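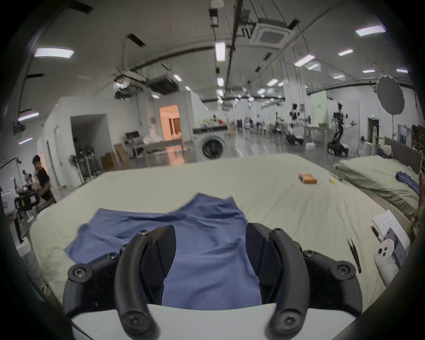 Kleiderschrank nach dem Umzug: was bleibt, was geht (Thread)

1/ Wir sind im September von einer Vierzimmerwohnung in zwei Zimmer auf dem Prenasberg gezogen. Der Schrank, der vorher eine ganze Wand hatte, hat jetzt 2 Türen. Ich schreibe mal auf, wie ich aussortiert habe, weil mehrere danach gefragt haben.

2/ Ausgangslage: 306 Teile. Gezählt habe ich alles außer Socken und Unterwäsche. Jacken, Schals und die Skihose sind mit drin. Ich hätte vorher auf die Hälfte getippt.

3/ Erster Durchgang nach Art, alles auf einmal raus. Alle T-Shirts auf einen Haufen, dann alle Hosen, dann Pullover. Wer fachweise sortiert, merkt nicht, dass in drei Fächern das gleiche graue Langarmshirt liegt. Bei mir lagen dort vier.

4/ T-Shirts waren die größte Gruppe: 53 Stück. Davon trage ich im Wechsel vielleicht ein Dutzend. Der Rest waren Firmenläufe, Konzerte, ein Stapel von meinem alten Arbeitgeber Vollton und mehrere, die nach dem Waschen zu kurz geworden sind.

5/ Meine Regel für T-Shirts: gegen das Fenster halten, Kragen und Achselnähte anschauen, anziehen, Arme hoch. Wenn der Bauch rausschaut, geht es weg. Dauert pro Stück keine Minute.

6/ Den bekannten Tipp mit den umgedrehten Kleiderbügeln (nach einem Jahr kommt weg, was noch falsch herum hängt) habe ich ausgelassen. Ein Jahr hatte ich nicht, und die Hälfte meiner Sachen hängt sowieso nicht.

7/ Stattdessen drei Kisten: bleibt, geht, weiß nicht. Die dritte durfte nicht größer sein als ein Umzugskarton. Als sie voll war, musste für jedes neue Teil ein anderes raus. Das war anstrengender als der ganze Rest. 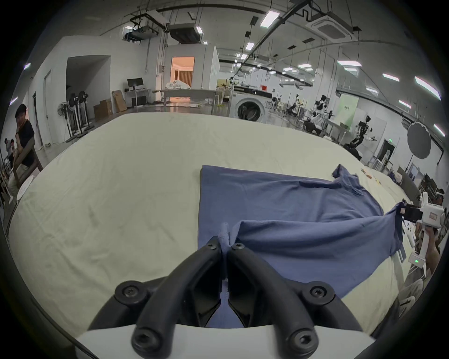
8/ Zum Falten. Ich habe früher alles gestapelt und immer nur die obersten drei Sachen getragen. Jetzt steht alles hochkant in der Schublade: Seiten nach innen, Ärmel zurück, einmal längs, dann in Dritteln. Bei dicken Pullovern klappt das schlecht, die liegen weiter im Fach.

9/ Wichtig bei der Hochkantmethode: Die Schublade darf nicht zu locker gefüllt sein, sonst kippt alles um, sobald man etwas herausnimmt. Ich habe einen Schuhkartondeckel als Trenner drin. Sieht nicht schön aus, funktioniert.

10/ Wohin mit den Sachen? Gute Stücke gingen zu Onyshchenko, dem Secondhandladen unten an der Haltestelle. Der nimmt auf Kommission und schaut genau hin. Pilling am Ärmel, fehlender Knopf, verwaschener Aufdruck: kommt alles zurück.

11/ Von zwei vollen Taschen hat der Laden 5 Teile behalten. Das war ernüchternd, aber so weiß man immerhin, was der Kram noch wert ist. Die Winterjacke hat sich als Erstes verkauft.

12/ Was sauber und tragbar war, ging an die Kleiderkammer. Vorher anrufen lohnt sich. Unsere nahm gerade keine Sommersachen an, weil das Lager voll war. Die Sommerkiste steht deshalb noch im Keller.

13/ Kaputte Baumwollshirts habe ich zu Putzlappen geschnitten. Nähte raus, in Quadrate, fertig. Shirts mit viel Kunstfaser taugen dafür nicht, die schmieren nur. Mehr als zwanzig Lappen braucht auch kein Haushalt.

14/ Siebe Declercq hat gefragt, was ich mit Erinnerungsstücken mache. Ein Schuhkarton, mehr nicht. Drin sind das Trikot von meiner Handballmannschaft, ein Kleid meiner Oma und ein Babystrampler. Von den Konzertshirts habe ich keines behalten und bisher auch keines vermisst.

15/ Von Elaheh Nikzad kam der Hinweis, gefaltete Wolle vor dem Wegräumen immer zu waschen, auch wenn sie sauber aussieht. Motten gehen an Hautschuppen und Schweiß. Habe ich gemacht, zwei Maschinen Wollwaschgang, im Wohnzimmer auf Handtüchern getrocknet. Das Zimmer war zwei Tage nicht benutzbar.

16/ Zur Frage nach Apps: Ich hatte kurz Lernano ausprobiert, da fotografiert man jedes Teil und verschlagwortet es. Nach den Hosen habe ich aufgehört. Eine Strichliste auf Papier hat gereicht.

17/ Was ich falsch gemacht habe: die Gürtel und Taschen vergessen. Die lagen in einem eigenen Karton, der erst nach drei Wochen wieder aufgetaucht ist. Da war der Platz im Schrank schon verteilt. Jetzt hängen sie an Haken hinter der Schlafzimmertür.

18/ Und ich habe zu viele Hosen weggegeben. Zwei Jeans reichen nicht, wenn eine in der Wäsche ist und die andere am Knie reißt. Habe mir eine gebrauchte nachgekauft, ausgerechnet bei Onyshchenko.

19/ Die Weiß-nicht-Kiste steht mit Datum beschriftet auf dem Schrank. Zweimal habe ich bisher etwas herausgeholt, beide Male die gleiche Strickjacke. Die liegt jetzt wieder im Fach.

20/ Als Nächstes sind Bettwäsche und Handtücher dran. Wer weiß, ob Tierheime in der Gegend alte Handtücher nehmen, bitte gern drunterschreiben.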